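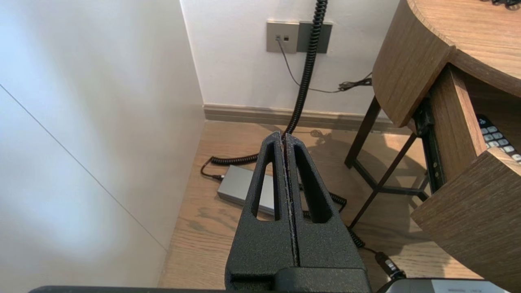

How long should a robot arm demo at an open day last?

Plan on 8 minutes per group, with a couple more for people who want to hang back and ask things.

Workshop > Robots > Showing Your Arm to Visitors

48 shares | 3 comments

How to run a small robot arm demo at an open day

I've done the arm table at the Nedomside open day three times now, and the first time was a mess. I had a script. I had slides! People walked in, looked right past the slides, and asked if the robot could pick up their car keys. So I threw most of it out, and what follows is how I do it these days. It should work for any small arm with a two-finger gripper (mine runs on Skorkero, but I'll keep the software part general).

The week before

Pick one task. One! Mine is picking up a foam block and putting it in a bowl. You'll be tempted to show stacking and sorting and the cool thing with the tape measure, and then you'll spend the whole afternoon switching programs while a line of kids stares at your back.

Run that one task over and over on the surface you're going to use. I ran mine 114 times before the last open day and wrote down every miss, and nearly all of them happened when the block was turned at an angle. I put a tape outline down for the block and that took care of it.

Write your start-up steps on an index card. You will forget one when people are talking to you.

The night before

Get there on Thursday evening if the doors open Friday, and do a full start from power off. Then:

1. Follow every cable with your finger from one end to the other. Power first, then data. Put a piece of colored tape on both ends.
2. Move the arm by hand (motors off) through its whole reach and watch for any cable it could drag.
3. Close the gripper all the way and look at the fingertips. They should meet in a straight line from bottom to top. If you see a wedge of light at one end, loosen the finger screws, close it again and tighten.
4. Open the wrist camera view on your laptop with the gripper closed. You want the fingertips low and centered, with plenty of room past them.
5. Mark a line on the floor for visitors to stand behind. Put it farther out than the arm can reach, and then add a big step. 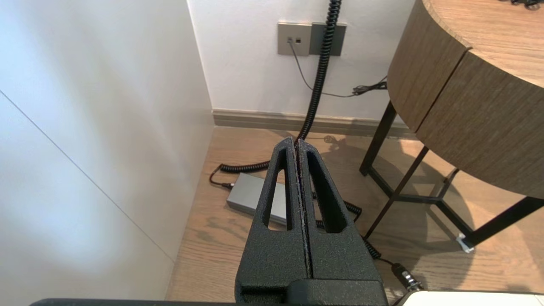
Wrist camera view, gripper closed.

I like to keep that camera view up on a second monitor during the demo. People love it, more than the arm itself some days. The kids figure out very quickly that they're seeing what's in front of the "hand" and start waving at it from behind the line.

During the demo

Start with the arm moving. Don't talk first. Let it do the block once, and when the gripper lets go, that's when everybody has a question anyway.

Then explain three things, in whatever order they come up: how it knows where to go, what happens if it misses, and how you stop it. Show the stop button and really press it. I let one visitor per group press it too (motors are already slowed down to demo speed, so it's gentle).

It will miss sometimes. Say "that's a miss" and run it again. Grown-ups seem to enjoy the misses quite a bit.

If you have a slow patch, swap the foam block for something soft and odd-shaped. A rolled sock is great. The folks from Dasent at the next table brought a stuffed carrot last December and I'm still jealous.

Packing up

Home position, motors off, power off, and only then unplug. Coil the cables loosely and keep the tape on them for next time. The Þórarinsdóttir hall had 1,120 people through the door at our last one, and I was so tired that I packed the index card inside the bowl and didn't find it for a month.

Comments (3)

benchside_guest: Trying this at our school fair. Did you slow the arm down much? Ours looks kind of scary at full speed.

Author reply: A lot! I use a quarter of normal speed. It feels painfully slow to you and totally fine to everyone else.

mothandwrench: Seconding the tape on both cable ends. I unplugged the wrong thing mid-demo once and had to do the whole start-up with a crowd watching.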